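Prillik Deep Fibre Topper: long-term review

Product: Prillik Deep Fibre Topper, single wide size, 105 x 200 cm
Bought from: Poltus, own money
Used on: Samuel slatted bed base with an open-coil mattress, and later on a firmer foam mattress
Compared with: Gredasent Comfort Layer, same size

Mattress toppers are sold on thickness, and thickness is the least useful figure on the label. A fibre topper is a bag of crimped polyester held in place by stitching. New from the roll it stands high, and after a few months it stands wherever the fibre has settled. The questions worth asking are how much filling there is per square metre, how it is kept from moving, and how the topper is fixed to the mattress. Prillik gives the first figure plainly on the sewn-in label: 1,875 g per square metre. The Gredasent label gives no weight at all, only a drawing of a feather, although the filling is polyester.

Construction

The outer cover is woven cotton, 200 thread count, with a plain weave and a slight stiffness that goes after the first wash. The filling is hollow siliconised polyester in two layers. The lower layer is a bonded wadding and the upper is loose fibre blown into boxes. The two are separated by a thin non-woven sheet, which can be felt at the corners if the topper is rolled between finger and thumb.

The boxes are proper baffle boxes. A vertical strip of fabric joins the top face to the bottom face along each line, so there is no point at which the two faces are sewn directly together. On cheaper toppers the stitch lines run straight through, and each line becomes a thin place where cold and pressure come up from below. The Gredasent is made that way. On a soft mattress the difference is small. On the firm foam mattress the stitch lines of the Gredasent could be located by lying on them.

The side wall is piped top and bottom. Piping is often decorative, but on a box of this depth it does keep the edge from rolling under. One length of piping on the long side had been joined with a visible overlap, and the thread end there needed trimming. No other faults were found on unpacking.

Fixing

There is an elastic strap across each corner, sewn into the seam with a bar tack at both ends. The straps are wide, and grip well on a mattress of ordinary depth. On the deeper of the two mattresses they were tight enough to pull the corners of the topper down, leaving a rounded shape which the fitted sheet then made worse. A full skirt, as fitted to the dearer Prillik model, would spread the load along the whole edge. It would also make the topper more awkward to remove for airing.

Movement during use was measured by marking the mattress edge with a strip of masking tape in line with the topper seam. After a week of normal use without a fitted sheet the topper had crept 3 cm towards the foot. With a fitted sheet over both layers there was no creep that could be told from the stretch of the tape. Anyone buying this should buy a deeper fitted sheet at the same time. Standard depth sheets will go on, but come off at one corner during the night, usually the one furthest from the person who put it on.

First use

The topper arrives vacuum packed and rolled. It should be opened flat on the bed, shaken from each side in turn and left. Most of the height came back by the evening. The remainder took until the following day, and two boxes near the centre stayed flat until they were worked by hand. A faint smell of packing plastic was present at first and went with the window open.

Comfort

This is a softening layer. It does not correct a mattress that has sagged, and will follow whatever dip is underneath. On the open-coil mattress it removed the feel of individual springs at the hip and shoulder, and that was the reason for buying it. On the foam mattress it gave a softer surface over the same firm support, and I preferred this combination.

Side sleepers will get the most from it. Lying on the back, the extra depth under the lower spine is noticeable for the first few nights and then is not. Lying on the front, the topper is too soft for me on either mattress.

Heat is the usual complaint with synthetic bedding. The cotton cover helps, and the fibre does let some air through, unlike memory foam of the same depth. It is still warmer than a bare mattress. In June I took it off for the hottest nights and put it back afterwards. A wool topper would manage moisture better at a considerably higher price, and cannot go in an ordinary washing machine.

Settling

All fibre toppers flatten under the heaviest part of the body. The Prillik was turned end to end every Friday when the sheets were changed, and shaken at the same time. Treated like this, it settled evenly. The boxes in the middle third are now lower than those at the head and foot, but there is no ridge between them. The baffles have held. Where fibre has clumped, it can be teased apart through the cover with the fingertips.

The Gredasent was treated identically and did less well. Its filling migrated to the edges of each pocket, leaving a hollow in the centre with a hard rim. By the end of the comparison it was in use as a base layer for a camp bed, where it is perfectly adequate.

Washing

The label permits a machine wash at a low temperature with a reduced spin. The dry topper will go into a large domestic drum with some folding. It should be folded lengthways first and then loosely rolled, with the straps tucked inside. Use half the usual detergent. Fibre of this type holds on to suds, and an extra rinse was needed on both occasions.

Drying is the real constraint. Two passes on low heat in a tumble dryer left the surface dry and the centres of the boxes damp. It was finished over an airer, turned several times, and was not ready to go back on the bed until the next afternoon. Without a dryer I would not attempt the job outside the warm months. A washable protector over the topper is cheap and saves most of this trouble.

The cover shrank very slightly in length on the first wash and not at all on the second. Fit on the mattress was unaffected.

Fit with the Samuel base

The Samuel is a low base with a raised rail around the mattress. A topper brings the sleeping surface well above the rail, so the bedding hangs further out and is easier to tuck. Sitting height is improved as well. The loss is at the head end, where a headboard of modest height now shows less of itself above the pillows. This matters only to people who read in bed and lean on it.

Value

Poltus sells the Prillik at a mid-range price and includes a storage bag with a zip. The bag is large enough to be used, provided the topper is knelt on while the zip is closed. The guarantee covers stitching and piping but excludes settling of the filling, as do all the guarantees I have read on fibre toppers. The Gredasent costs less, and for a spare bed used a few nights a year the saving is reasonable.

Good points
Filling weight stated on the label
Baffle boxes hold their shape
Cotton cover washes well

Bad points
Corner straps too tight on deep mattresses
Slow to dry
Needs a deeper fitted sheet

Verdict: recommended for a firm mattress in sound condition. Not recommended as a repair for a worn one.
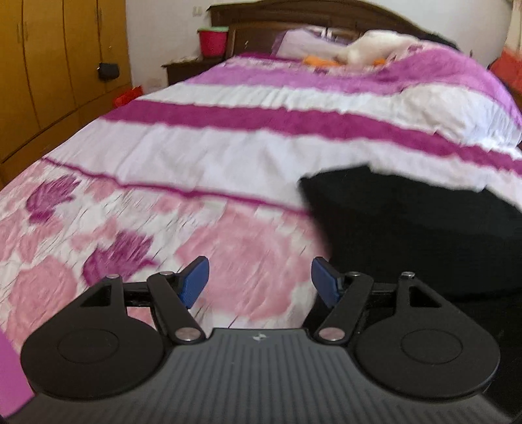
Bedroom > Bedspreads and throws

A bedspread bought before the topper will usually be short afterwards. Each side loses the depth of the topper from its drop, and the foot end loses the same again. Measure over the made bed, with sheet and pillows in place, from the lower edge of the mattress on one side to the lower edge on the other.

Striped patterns need more care in laying than plain ones, as a band that runs at an angle across the bed is seen from the doorway. A mixed design of stripes and flowers is more forgiving at the foot. Lightweight spreads slide on a soft topper and will need straightening most mornings. A quilted one with a cotton back stays put.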